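Becerra Produce Packing: automation grant, second progress report
Prepared by Getsemaní Bermúdez for the Clernov small employers fund

Hi all, and thanks for the patience while I got this together. April was a big month for us and I kept putting off the writing part (sorry!). I'll go in the same order as last time: the work, the people, the money, then what's next.

The work

When I wrote the first report we were still arguing over which job to hand to the machine. We've settled on mixed fruit baskets. Boxed single fruit was tempting since it's easy, but the baskets are where the sore wrists come from, and they're also the orders we turn down when we're short of hands in the holidays. Jandik, who are building the arm and the software, wanted our own people to do the teaching, and I'm so glad they pushed for that. Our packers hold a hand-held gripper and move the fruit the way they'd want it moved, the gripper's camera records it, and each try goes into the pile the arm will learn from.

The fund paid for 4000 recorded tries. We have 1000 of them checked and accepted, with another 263 sent back to redo, mostly for squeezing too early or coming at the fruit from a bad angle. Mandarins went first, partly for the peel (it forgives you a little) and partly because they go in every basket we sell. 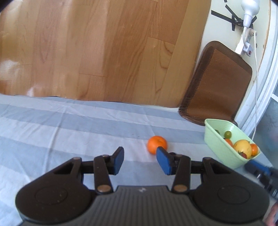 Will the packers who do the teaching lose their jobs once the arm is running?
Everyone on the packing crew keeps their job and their hours through the end of the grant, and we put that in writing before the first recording was made. The arm takes over the first fill of each basket, and people do the finishing, the checking and anything soft.

I asked for that letter myself, by the way, before I agreed to run the project. I packed for years and I know what the break room sounds like when a new machine gets mentioned.

The people

Jacinto Huerta has turned into our lead teacher, which surprised him more than it surprised me. He was the loudest voice against all this in the winter. Now he's the one telling Jandik's engineers that their instructions are wrong! His point was that the guide had everybody picking up fruit at the same slow speed, and a real packer slows down right at the end, when the pads are nearly touching. They rewrote that page, and he has a printout of it taped inside his locker.

Not everything has gone that smoothly. The gripper is heavier than it looks after an hour, so we've cut recording to forty minutes and then a switch to something else. Two of the crew tried it and didn't care for it, and they're back on the line full time with no hard feelings. There's also the question of pay. Recording counts as skilled work under our agreement and gets the higher rate, but the folks who stay on the line see that and they're not thrilled. I don't have a good answer yet. For now I'm opening the recording shifts to anyone who wants to be trained, and we'll see whether that calms things down.

Small fruit is the hard part at the moment. Grapes slide and strawberries bruise, and the crew has strong opinions about both. We've started putting different kinds out together so the arm gets used to picking one thing with others close by, the way it'll be on the line. 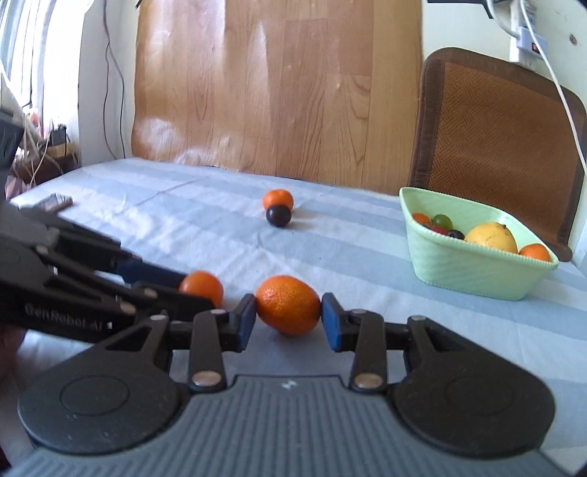
Mandarin between the fingertips, with a second gripper working at left.

The money

We're a bit under on training hours and a bit over on equipment. The over part is a set of spare finger pads from Waneo that came to $498, and I should have planned for those in the first place. I'd like to move that amount across from the training line if you're okay with it. Just reply to this and I'll fix the budget sheet.

What's next

Jandik wants to bring the arm in for a first trial once we have enough grape recordings, and I've asked them to run it in the afternoon, when both crews overlap and everybody can come and look. Jacinto is going to stand next to the stop button. I'm also writing up a one-page job description for the teaching role, so it's a proper position with a rate attached and won't vanish when the grant ends. I'd love your comments on the draft, especially from anyone who has seen this done at another small packer.

Call me any time before three, after that I'm on the floor.

Getsemaní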